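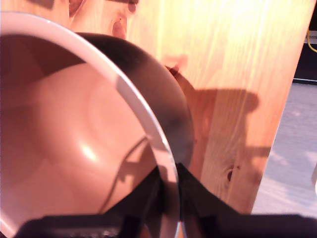 Kleinschmidt Hair for Genesis 8 Female: Questions Before You Buy

Does it look like the promo renders?

Probably not the first time you load it. The promos were lit by Marit Solheim, who is very good at lighting, and two of them had stray strands painted out afterward. Those two are marked "postwork" in the gallery. If a store page for any hair product doesn't tell you which images were retouched, assume all of them were.

I was told this hair is "physics ready." Is it?

I wish that phrase would go away. The long version has a dForce modifier on the lower half and it drapes well enough over bare shoulders and thin straps. Put a collar or a hood on the figure and you'll be fixing it by hand. The short version doesn't simulate at all. It has morphs, and for most still renders I'd use those anyway.

Will it fit Genesis 8 Male, or Genesis 3?

Auto-Fit will put it on the head. Whether you'd call that a fit is up to you. On Genesis 8 Male the hairline sits low at the temples and the scale slider only partly helps. Genesis 3 we didn't test. People on the forum say it works, but I haven't seen one of their renders from the side.

How heavy is it?

The long version is strand-heavy and will eat memory on an older card. Oda Bakke ran it alongside a clothed figure and a full room set and her render dropped to CPU. Hide the underlayer (it's a separate surface group) and it gets a lot lighter. From the front you won't miss it.

What's in the Vumach shader add-on, and do I need it?

You don't need it. It's a set of color presets plus a root-darkening layer. The base product already has 13 colors. If you only ever render brunettes, keep your money.

The scalp shows through at the part. Is that a bug?

It depends on the angle. From directly above there's a thin spot near the crown, and we know about it. Apply the scalp cap in the Utilities folder and match it to the hair color. Some customers have asked why the cap doesn't load by default. I asked the same thing and was told it clashes with certain skin shaders. I'm not fully convinced, but that's how it ships.

Does the "wet" preset look wet?

It looks shiny. Wet hair clumps, and a material preset can't move geometry. Use it together with the Flatten and Clump morphs, both above half, and lower the top coat a bit. By itself it looks like too much hair gel.

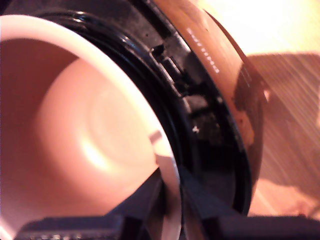
Can I use it in a game?

Only with the separate interactive license, and I'd think twice even then. The mesh was made for still renders. Tormod Sjögren decimated the short version for a small project and spent 5 evenings cleaning up the transparency sorting. He doesn't recommend it.

Does it work in Blender or other software?

The OBJ export carries the shape and the UVs. Materials you'll rebuild yourself. Anyone who promises one-click conversion of hair shaders should be asked for a screenshot.

I installed it and nothing shows up in the Smart Content tab.

Look in the Content Library first, under People, Genesis 8 Female, Hair, Kleinschmidt. The metadata in the first build was broken. Download it again if your copy is older than the update of 5 May 2020, then re-import metadata. Please don't reinstall the whole program, whatever you read in a comment thread.

Can I get a refund?

Refunds go through the store and follow the store's rules. Burgi Lüthi answers product support mail, but she can't see your order. Send her your render settings and an unretouched picture of the problem.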